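Toy Block Sort-Out: What I Did for My Household Systems Project
Nokuthula Ngubane
Handed in 11/23/25

Why blocks

For this project we had to pick one messy thing at home or at somebody else's place and come up with a way of keeping it tidy that would still work after we left. Most of my class went for closets and pantries. I picked wooden toy blocks, mainly because I babysit for a family on Lindsay Street and I've stepped on more of their blocks than I care to remember!

My partner was Barış Işık, who did the labels and the timing. I did the sorting rules and most of the writing (so if something in here sounds off, blame me).

What the blocks are like

It's an old hand-me-down set and it has been added to over the years, so the shapes don't all match. You get cubes, longer pieces, thick ones and skinny ones, all mixed up together. The colors are still nice and bright, but plenty of the pieces have scuffs and scratches, and a few have chipped edges. I like that about them - they've obviously had a good life. I did run my thumb over the chipped ones to check for splinters and sanded 2 of them lightly with a nail file.

First try: by shape

My first plan was to sort by shape, because that's how blocks get packed in the store. I wrote up a whole chart for it. Long ones here, cubes there, flat ones in a third spot. It looked great on paper and it was a total pain to do. Is a fat rectangle a long one or a cube? Barış and I argued over the same block for ages, and if two college students can't agree, a four-year-old has no chance.

Second try: by color

So we dumped the chart and went with color. One color goes in the bin first, then you move on to the next one. We started with light blue, since there were so many of those and you feel like you're getting somewhere fast.

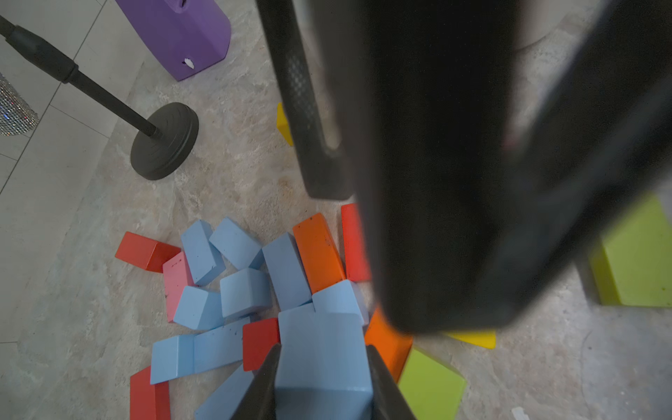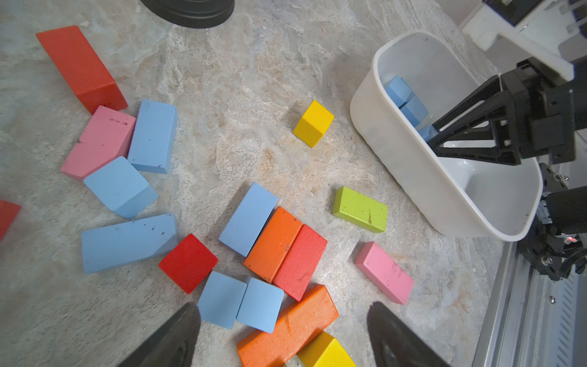
Color worked a lot better for us. The only real fights were about orange and red, because a couple of the reddish ones could go either way depending on the lamp. We made a rule that if you have to hold it up to another block to decide, it's orange. Done, moving on.

Timing

Barış kept time on his phone. Sorting by shape took us 615 seconds, and sorting by color took 398. I know we'd had some practice by the second go, so it's not a perfectly fair test, and I said so in class when it came up. If I did it again I'd swap the order and get somebody fresh to try it.

What the family thought

The mom liked it right away. The older kid wanted to know why we couldn't just leave them all out (fair question). The younger one got really into finding the blues and then lost interest at pink, so I'd say a little kid is good for one or two colors per cleanup and a grown-up does the rest.

Still to do

I want to go back in December and see if anyone is still doing it. Barış wants to redo the labels with bigger color patches, since the ones he printed came out kind of muddy and the green looks brown. We also need to find a better spot for the bin - right now it lives on a shelf the kids can't reach.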